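Part-time help wanted, estate sales and house clear-outs, Prerkoncombe and nearby
Posted 2024-01-30

Tendari House Sales is looking for two people for the spring season. Small crew, old houses, lots of stairs. Start as soon as you can.

What we do: family calls, house has to be emptied. We sort, price, run a sale, then sweep up and hand back the keys. Some houses take a few days. The Cormier place took most of September and we still had boxes in the garage at the end of it.

The work
Sorting closets, kitchens, basements, attics. Wrapping glass and china. Writing price tags (legible please). Moving furniture with a second person, never alone. Talking to buyers on sale days, taking money, saying no to people who want to pay half at opening time. Loading the truck for the donation run.

Hours
Setup days start at 9 and go till mid afternoon. Sale days are longer, bring lunch. Weekends are a must, at least two a month. If you can't do weekends please dont apply, we've had that problem before.

Pay
190 a day for setup days, same for sale days. Paid by check at the end of each job. Gas money if the house is past Ukden. There is a 400 bonus at the end of the season if you stay through it.

You
Can lift and carry. Patient with families, who are sometimes having a bad week. OK with dust, and with cats. Driver's license a big plus. No antiques background needed, Elfriede Stöcker does the pricing on anything old or odd and will teach you if your interested. She likes people who ask before they scrub something.

Not a good fit if you collect or resell on your own account. Crew doesn't buy before the doors open. That rule is firm.

Training
First two houses you shadow Riku Amano. Paid, full rate. He'll show you the tagging system, the cash box sheet, how we wrap lamps. After that you get your own rooms. Usually a bedroom to start, dresser tops and drawers first, then closets. Kitchens later, they're slow.

Gloves and masks supplied. Closed shoes, your own.

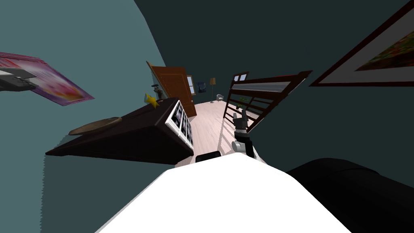 Do I need my own truck?
Ours does all the hauling, you only need a way to get to the house in the morning.

To apply
Send a short note to Marites Saludo at the Tendari office, or drop it through the door on the Cormier Street side. Include: your name and phone, which weekends you have free, any past work where you were on your feet all day, and one person we can call about you. Resume fine but not needed. Please no phone calls on sale days, no one picks up.

We read everything and call back within 9 days. Short chat first, then a paid trial day at whatever house we're in. Both spots open until filled.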